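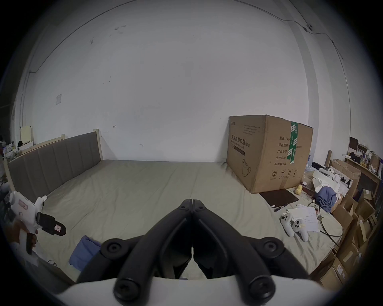
Tomoana Household Linen Diary: Read Me First

Welcome, and thank you for downloading the linen diary. It is a small collection, put together slowly over a long winter and a rather short summer, and it records what people do with their sheets, pillowcases, towels and duvet covers: how often they wash them, how they dry them, how they fold them, how long they keep them and what becomes of them when they wear through. If you are after thread counts and laboratory abrasion figures you will want something else. If you want to know how many households still iron a pillowcase, and what they say about it, you are in the right place.

Please do read this page to the end before opening the files. I know that everybody says so and that everybody skips it (I skip it too), but there are two or three oddities in the columns that will trip you up otherwise, and I would much sooner you heard about them from me now than found them halfway through a chart.

What is in the download

There are three files.

entries.csv is the main one. It holds 1,383 diary entries, one row for each wash, change, mend or disposal that somebody wrote down.

homes.csv has one row for each household that took part: the kind of home, the number of beds, whether there is outdoor space for a line, and whether there is a tumble dryer. It does not have names, street names or anything finer than the town.

remarks.txt is the free writing. People were given a blank space at the bottom of each diary page and told to put whatever they liked in it, and goodness me, they did. The longest remark is a very thorough account of a quarrel over fitted sheets. We have left the spelling alone throughout.

How it came about

The diary began in Tomoana as a question at a mending evening. Somebody had brought in a flat sheet to be turned sides to middle, and half the room had never heard of such a thing. (For anyone else who hasn't: you cut the worn sheet down its length, join the two good outer edges to make a new middle, and hem what used to be the centre. You get a seam down the bed and another few years of use.) From there we fell to talking about how long a sheet ought to last, and no two answers were anywhere near each other, and by the time the kettle had gone on again there was a plan to find out.

We printed 500 paper diaries and left them in the library, the launderette on Avetti Road and the church hall, with a return box in each. A second batch of people joined from Dostby, over the water, after a cousin of a cousin asked whether they might. Dostby homes are marked with a D in the town column and Tomoana homes with a T. The two towns are not alike in weather, and I would ask you to keep that in mind before comparing drying times. Dostby gets a stiff wind most afternoons and they are rightly proud of it.

Each household was asked to keep its diary for 17 weeks. Many stopped sooner, and a few kept going well past the end and stapled in extra pages, which was lovely of them and a nuisance to type up.

The columns in entries.csv

home: a short code that matches homes.csv. The codes were dealt out in the order the diaries came back and mean nothing else.

week: the week of that household's own diary, starting at 1. Please note that week 1 for one home may be week 9 for another. There is a month column beside it, which is the one to use for anything to do with seasons.

item: sheet_flat, sheet_fitted, pillowcase, duvet_cover, towel_bath, towel_hand, blanket, or other. A matching set washed together has one row for each sort of item, with the number of pieces in the pieces column.

action: wash, change, mend, demote, dispose. I shall say more about demote in a moment.

temp: the wash temperature as written. Where somebody put "warm" we have kept "warm". Where somebody put "the usual" we have kept that as well, and I'm sorry, but I did not think it was my place to guess.

dry: line, airer, dryer, radiator, or mixed.

iron: yes, no, or part. Part nearly always means pillowcases only.

age: the age of the item in years, as the household reckoned it. This is a guess in most cases and should be treated kindly. You will notice a great heap of items aged exactly 20, which I take to be a way of saying "old, and I can't remember".

fibre: cotton, linen, polycotton, flannelette, bamboo, unknown. People were asked to copy this from the label, and where the label had washed away they were told to put unknown. Some of them put "soft". Those have been changed to unknown.

About "demote"

This was not in the first version of the diary at all. We had wash, change, mend and dispose, and thought ourselves very thorough. Then the pages began coming back with arrows and scribbles on them, and it became plain that hardly any sheet goes straight from the bed to the bin. It goes to the spare room, and then to the dog, and then over the sofa while the ceiling is being painted, and after that it becomes dusters. So we added demote, and a column called new_use to go with it, and went back through the early pages to code them the same way. It is my favourite part of the whole collection, and if you only have time to look at one thing I hope it will be that.

Be careful when you count the end of an item's life. Some homes wrote "dispose" when they cut a sheet into cloths, and others wrote "demote". We have moved the plain cases over to demote and put a 1 in the recoded column so you can put them back if you disagree with us.

Known troubles

The winter months are thin. The return boxes were moved during building work at the library and it took a good while before word got round.

Large families are under-represented, and I can't say I blame them. A household changing six beds has better things to do than write it down.

The radiator category was used for two different things: draping things on a radiator, and putting an airer next to one. We did not spot this until far too late.

Towels were added to the diary in its second printing. An early diary with no towels in it is not a house without towels. There is a column called printing in homes.csv, and you should filter on printing 2 before saying anything whatever about towels.

Three diaries had got damp and were hard to read. We typed what could be made out and marked the rest with a question mark, so do expect a few of those in number columns, where they will upset your spreadsheet.

Fitted sheets with deep sides were sometimes put under "other" with a note. The notes are in remarks.txt under the same home code.

How the typing was done

Every page was typed by one person and read back aloud by another, which is slow and old-fashioned and caught a great many mistakes. Where the two could not agree on a word, the page went to a third reader, and where all three were stumped the word was left out. The typed rows were then run through Giltau, the little checking script in the tools folder, which looks for weeks out of order, item names that aren't on the list, and ages over a hundred. It did find one of those last, and we wrote to ask, and it was correct - a linen sheet from a trousseau, still in use on the guest bed at Christmas.

You can run Giltau yourself on a changed copy of the files. It prints its complaints in plain words and does not alter anything. It expects all three files to sit in the same folder, and it is fussy about the header row, so please leave that be.

What people have used it for

An earlier copy was used for a school display on water use, and another by a quilting group wanting to know when old sheets tend to come free. It would suit teaching very well, I think, as the rows are few enough to read with your own eyes and the mess in them is honest household mess. I would not use it to say what the whole country does. The people who filled it in were people who picked up a laundry diary in a library, and they are likely to be keener on the subject than most.

I would also ask you not to use the remarks to poke fun at anyone. Folks wrote freely, and one or two wrote about bereavement, and about whose pillowcase it was they could not bring themselves to wash. Those remarks are in the file with permission. Please handle them as you would if the writer were sitting next to you.

Privacy

No diary asked for a name. Where names turned up in the remarks, and they turned up often, they have been replaced by words such as husband, sister or neighbour. Pets have been left as they were after a show of hands. If you took part and would like your pages taken out, send us your home code, which is printed inside the back cover of the diary, and they will be gone from the next version.

Sharing and reuse

You may copy the files, change them, print them and use them in your own work, paid or unpaid, so long as you say they came from the Tomoana Household Linen Diary and say plainly if you have changed anything. A copy of whatever you make would be very welcome but is not required.

Changes in this version

Towels recoded into bath and hand. The soft fibre entries moved to unknown. The recoded column added. The Dostby homes' line-drying entries from March put back after being dropped by mistake. A missing comma found and mended in remarks.txt, where it had made one household appear to wash its blankets in gravy.

Still to do: a proper answer on radiators, and a second look at "mixed" drying, where I suspect the order of things matters (line first, then airer when the rain comes on). If you have a good idea for either, there is a notes file in the tools folder and you are welcome to add to the bottom of it.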